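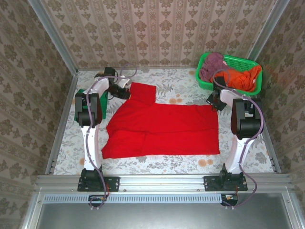 A red top laid out between two arms at a Tristico folding bay.

5 July 2023

Tristico has told customers to stop using its two-armed folding machine after a fault left the grippers closed when the stop button was pressed.

The fault came to light in March, when a worker at the Burnix laundry had two fingers pinched while trying to free a jammed sleeve. She was treated for bruising and went back to work the next day. Tristico first put it down to a worn switch, but eight more reports followed from other sites.

Engineers have now traced the problem to the software that controls the grippers. Pressing stop halts the arms, but if a gripper is closing at that moment it can carry on and hold its grip for up to five seconds — long enough to catch a hand reaching in for the cloth.

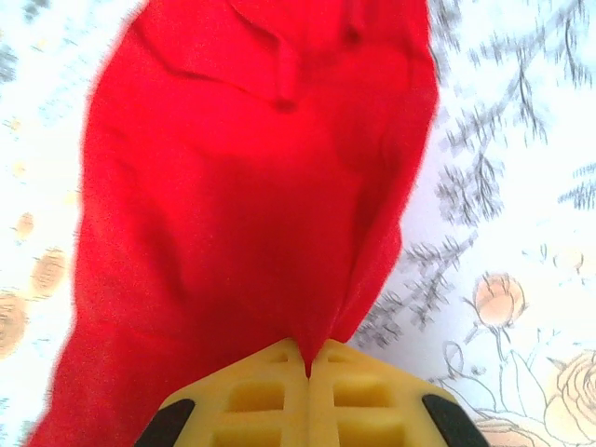 Red fabric held between the fingers of a gripper.

"The arm has stopped, so people think it is safe to reach in," said Kipchumba Mwaipopo, head of safety at Tristico. "We should have caught it before the machines went out, and we didn't."

The company ran 3356 test folds on cotton and fleece garments to reproduce the fault. It showed up in roughly 3 per cent of the runs in which the stop button was pressed, most often with thicker cloth. No fault was found in the motors or the cabling.
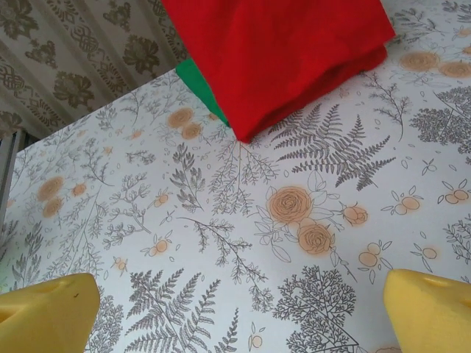

A software update is being tested and will be sent out once an outside inspector has signed it off. Until then, customers are asked to switch the machines off at the wall and to keep the side guards in place. Anyone who needs to clear a jam should wait for the power light to go out first.

Mushi, which leases the machines to small laundries, said it would not charge rent while they were out of use. Dollalo, a hotel linen firm that had two on order, has put off delivery.

Tristico would not say how many machines are affected. Customers who have had a similar problem are asked to report it through their usual service contact, even if nobody was hurt.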